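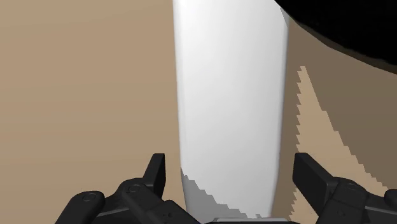 Cillska says the shop floor list is too long and could we drop the bits that never change. Fair enough, but the bits that never change are the ones that got us last time. So same list, shorter comments.

Stockroom and shop safety check
By the duty supervisor, Saturday, before opening

Front door and shutter - OK. Shutter sticks at knee height, goes if you lift and push. Oil it.

Fire exit, rear - NOT OK at first look. Two cages of Vorkholm returns parked across it. Moved. Please stop using that corner, there is tape on the floor for a reason.

Exit route width - OK now. Measured 1000 mm at the narrowest, by the sink.

Extinguishers - in place, pins in, gauges in green. The one by the till has no sign above it. Sign ordered from Plillero, not come.

Alarm test - done, heard in both toilets and the yard. Not loud in the cold room with the fan on. Ask the alarm people.

Emergency lights - all came on. The one over the stairs is dim, went yellow towards the end. New battery.

Ladders and kick stools - small ladder has a foot missing. Tagged and put in the office. DO NOT take it back out because "its only one shelf".

Racking - bay 21 upright has a dent, low down, trolley height. Unloaded the bottom two levels till someone looks at it properly. Load notice on the same bay says 700 kg per level, still readable. Other bays fine.

Cleaning cupboard - locked, good. Key was in the lock, less good. Spray bottles with no labels again. Emptied and binned. If you decant something write on it what it is.

Electrics - kettle lead frayed near the plug, cut off and thrown away. No daisy chained extensions this time, thank you.

Cold room - door opens from inside, tried it with the door fully shut. Floor slippy by the drain. Mat needed.

First aid box - short of plasters (blue ones) and eye wash is past its date. Accident book there, pages loose.

Yard - lorry from Assunção blocked the gate during unloading, driver moved when asked. Gate light not working. Grit bin full.

Waste - cardboard baler guard closes and cuts out like it should. Bales stacked too high against the fence, bring them down to shoulder hieght.

Still open from last check: sign by till, gate light, mat.

Next check before opening, same day next week. Leave the sheet on the clipboard, not in the drawer.

Recent items
Ladder tags and where to find them
Vorkholm returns: new collection times
Cold room door, what to do if it sticks
Winter gritting rota
Reporting racking damage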